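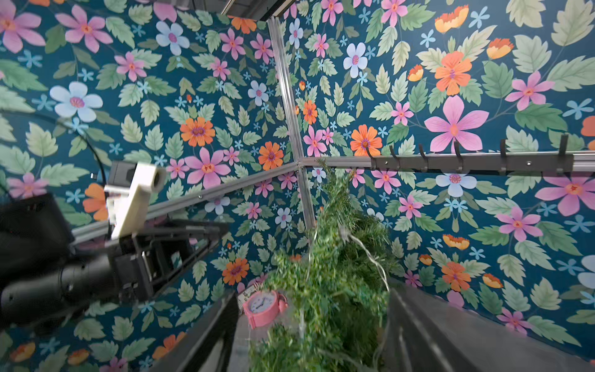 3. April 2021

Im März war ich bei Usido in der Halle, zum Vorführtag für Greifroboter. Ich hatte mich ohne große Erwartungen angemeldet. Mein Arbeitgeber Hiltetex überlegt seit längerem, das Umpacken von Retouren teilweise zu automatisieren, und ich wollte sehen, was so ein Arm mit Dingen macht, die nicht rechteckig sind.

Vorgeführt wurde in 2 Durchgängen mit je 4 Besuchern, alle mit Maske. Das Projekt heißt Sarmiento. Der Arm arbeitet in einer kleinen Kabine aus Aluprofilen, deren Wände mit einer dunklen Blumentapete beklebt sind. Begründet wurde das mit der Bildverarbeitung: Vor einer weißen Wand finde jedes System einen Wecker, vor großen rosa und orangen Blüten sehe das anders aus. Dazu kommen eine Hakenleiste und künstliches Grün mit einem Lichterkettendraht darin — laut Usido der unangenehmste Gegenstand von allen, weil er sich an allem verhängt.

Die Aufgabe war, einen rosa Wecker zu greifen, der gekippt hinter dem Grünzeug lag. Beim ersten Versuch schob der Greifer die Zweige nur vor sich her. Beim zweiten ging er flacher hinein und bekam den Wecker zu fassen, zog aber den Draht ein Stück mit. Der dritte war sauber. Schnell ist das alles nicht, von Hand wäre ich jedes Mal früher fertig gewesen.

Interessanter fand ich das Gespräch danach. Bisher sind 636 Griffe aufgezeichnet, bis zum Sommer sollen es 3000 werden. Die Halterung am Handgelenk kommt aus dem 3D-Drucker und wurde schon mehrmals geändert. Die Software stammt von Graston, zu den Lizenzkosten wollte man sich noch nicht äußern.

Für unsere Retouren ist es zu früh. Kartons und Beutel würde ich dem Arm zutrauen, lose Gürtel und Kabel vorerst nicht. Die Unterlagen habe ich angefordert, sie sind noch nicht da.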